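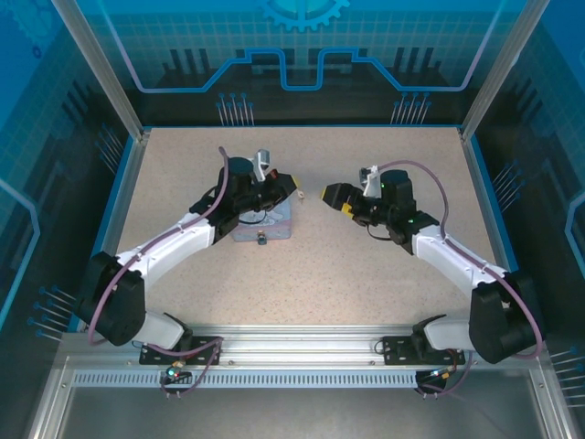

Left and right arms on the front rail.

Thursday, August

Pepper mill day! Four species on the bench this week and I finally got a proper batch through the lathe, so writing it up before I forget which blank was which.

Started with the pear from Moulin. Lovely stuff, pale pink all the way through and it cuts like cold butter. I roughed the bodies at 1444 rpm (odd number, but that's what the middle pulley gives on the old lathe and I've stopped arguing with it). Shavings came off in long ribbons right from the first pass. No tearout on the end grain at all, which after last month's ash felt like a holiday.

Drilling next. The through hole went in from both ends and met in the middle with hardly a step, so the new centering jig is doing its job. Ginette Hoarau suggested backing the bit out every 18 mm to clear chips and she was right, the bore is much cleaner than on the first batch and the bit came out without that burnt toast smell. Wider recess at the base for the grinder is 35 mm. Snug fit on the ceramic insert, had to ease one of them with a bit of 120 grit on a dowel.

Walnut from Gemthorpe: gorgeous color, but two of the blanks have a check running in from one end. Cut those down for spice spoons. Ginette wants the offcuts for salt cellar lids if they're thick enough, I've put them on the shelf over the band saw with her initials on.
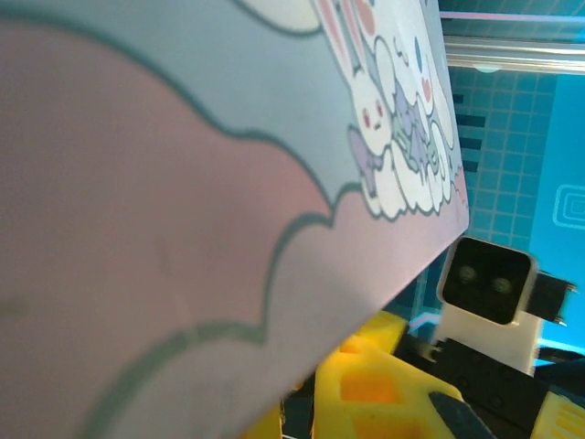
Shape: went with the waisted profile again, call it Basta since that's what's pencilled on the template. The neck is narrower than on the Plomel and it sits so nicely in the hand, thumb and finger fall right into the curve. I made the foot a hair wider too. The Plomel always felt tippy to me once it was full of peppercorns.

Finish test, all on pear offcuts:
- walnut oil, two coats: warm, a bit dull, smells wonderful
- tung oil thinned half and half: best sheen so far, needs longer between coats than I gave it
- beeswax over tung: silky!! but I can already see a thumbprint
- bare, burnished with shavings: surprisingly good, want to see it after a few weeks next to a stove

Leaning toward the thinned tung for mills and plain walnut oil for the spoons. Anyone with a nut allergy in the house should get tung on everything, so the labels need to say which is which. Must check what the tung can says about cure time before anything gets used with food.

Ground a test load of black pepper through the first finished mill. Coarse setting gives real chunky pieces, fine setting is still a touch gritty. I think the spindle is 5 mm too long and it's keeping the top from seating. Trim it tomorrow and try again, and try the coriander while I'm at it.

To order: more ceramic inserts, 240 grit discs, another pear plank if Moulin still has any from that same tree. Also find the small skew, it was on the bench at lunch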